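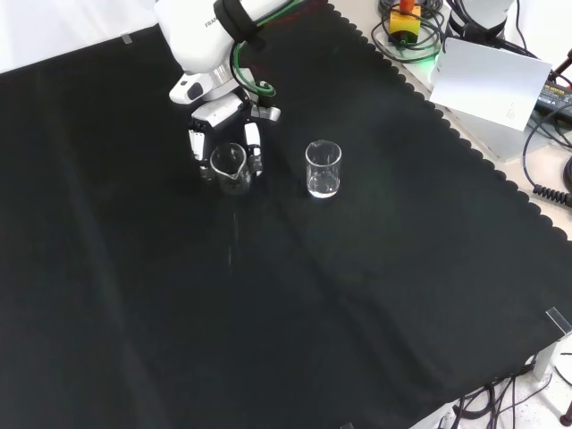 Open Day Report: A Morning at the Asmont Lab
By Sidra Sial

For my project I had to visit a place where robots do a real job and write up what I learned. I picked the December open day at Asmont, mostly because it's 19 minutes from my house by bus (and they had free cocoa!).

Our guide was Svyatoslav Ivanyshyn, who works on the pouring project, which they call Erness. He told us pouring is one of those things people do half asleep at breakfast and robots find really hard. Glass is slippery, it's see-through so cameras have trouble with it, and if you squeeze too much you've got a mess on your hands. My first question was whether they'd broken any. He laughed and said they buy beakers by the box.

So far the team has logged 3,234 practice runs for Erness. I thought that was huge until he said they want a lot more. Some are done with a person steering the arm, and the software learns from those recordings. I'd figured somebody just typed in "pick up beaker, pour, put down" and that was it, so this was the biggest surprise of the day for me.

I spent a long time looking at the fingers. They have black ribs on the inside, and Svyatoslav explained that bendy ribs can wrap a little around whatever they're holding, so the grip doesn't all land on one spot. I want to try printing a pair for my own project. Our school printer might hate me for it.

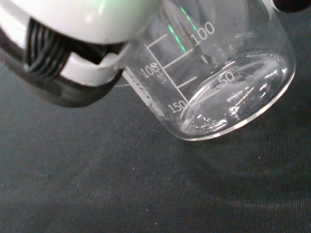 Figure 2. The gripper holding a glass beaker by its side, just over the cloth.

After the demo we got around 10 minutes for questions. A kid in front of me asked if the robot gets bored, and I wish I'd thought of that one. I asked how they decide if a pour is good. They weigh both beakers before and after and compare, so a run can look fine and still get a bad score.

What I'd do differently: bring a notebook with a hard cover (I wrote most of this standing up) and ask more about the software, which I still only half understand. Svyatoslav gave me the name of a beginner tutorial called Vasovlow, and I'm on chapter two.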